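Abilio Llorente rents a small unit behind the Tollard market hall, and on Saturdays he sorts there what the other sellers don't want. I visited him on 2025-03-22, when he was still deciding what goes on the table and what goes in the box under it.

"Most people start with the price," he told me. "I start with the cloth. If the cloth is wrong, everything on it looks like garbage." 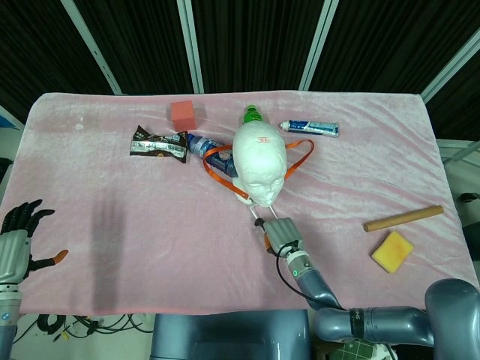
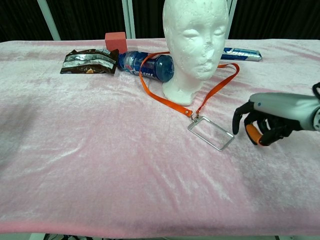

*The pink cloth with the mannequin head and the orange lanyard, lying down in the first picture and upright in the second.*

He bought the velvet from Hinrichs, a fabric shop that closed in October. It creases easily and he has stopped ironing it. "The wrinkles catch the light. A flat cloth is for a restaurant."

The head is styrofoam and has been with him longer than the unit. He uses it for hats, for scarves, and lately for lanyards, which he got in a bag of 200 from an office in Lerkow. The badge holder is clear, so a buyer can imagine their own name inside. I asked if people really buy a lanyard at a flea market. "Two last month," he said. "One was to my sister."

I wanted to know about the smaller things – the sponge, the toothpaste, the short piece of dowel. He was a little surprised by the question. For him these are the practice pieces. He puts them down first, moves them, looks from the door, and moves them again. The snack wrapper can stay too until he is satisfied, and the water bottle as well.

"You need something with color and something with no color," he explained. "The yellow sponge is good for this. It cost nothing and the eye goes there."

In spring he will take the cloth and the head to Flundelau, where the tables are longer and the rent is lower. The black curtain will stay in Tollard, he said, it is too heavy for the bus.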